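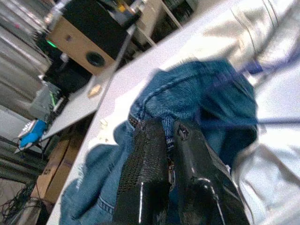 Shrinkage in cotton clothing was the subject of our textile project, which ran from March until the end of summer term. We measured 36 garments before and after washing, using the machines at Clinotwood Laundry. Medium-blue denim jeans gave us the most trouble, as the stitched seams and the fabric next to them did not shrink by the same amount. For that reason we took the leg length at two points - inseam and outseam - and used the mean.

Results

After 8 washes the jeans had lost 51 mm in the worst case. T-shirts lost less in length but more in width. Line drying gave lower figures than the dryer in every group.

Oriana Benítez did the wash log and I did the tables. The raw measurements are in Appendix B.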